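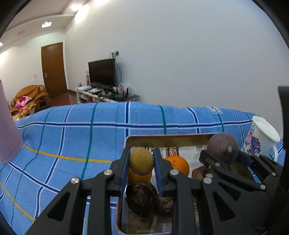 Truvell Fruit Gift Boxes: Frequently Asked Questions

Last updated 07/01/2018

How do I place an order?
Orders can be placed through the website or by phone. You will get a confirmation email with an order number. Keep the number, as we ask for it when you call.

What fruit comes in a box?
It depends on the month. Citrus is in most boxes from fall through spring. In June we switch to stone fruit and small melons. The current list is on the order page.

Can I leave something out?
Yes. Write it in the notes field at checkout. We replace it with more of the other fruit in the box. We cannot swap in items that are not on the current list.

Where do you deliver?
Hellbridge and Grodska. Delivery is free in Hellbridge. Grodska orders have a flat fee, shown before you pay.
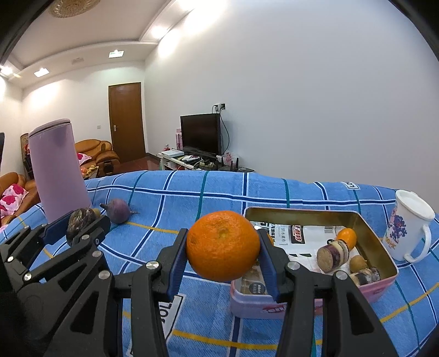 How should I store citrus?
Oranges and mandarins keep for several days on the counter and longer in the refrigerator drawer. Don't wash them until you are ready to eat them. Take out any fruit with soft spots and use it first.

Should I keep melons in the refrigerator?
Leave a whole melon out until it smells sweet at the stem end, then chill it. Cut melon goes in a covered container and should be eaten within three days.

Something arrived bruised. What do I do?
Email us within two days of delivery with your order number and a photo. We will credit the item or send a new one with your next box. Small marks on the skin are normal and are not covered.

Can I change the delivery date?
Yes, up to noon on the day before. After that the box is already packed.

Do you take large orders?
Yes. Our largest so far was 137 boxes for the Negash company dinner. For anything over 83 boxes we need two weeks' notice and a deposit. We can't take a single order of more than 400.

Can I send a box as a gift?
Yes. Enter the other person's address at checkout and type your message in the card field. Prices are not included with gift orders.

Who do I contact?
Ayana Lencho handles orders and refunds. Bereket Derese handles deliveries and large orders. Use the contact form and pick the right subject.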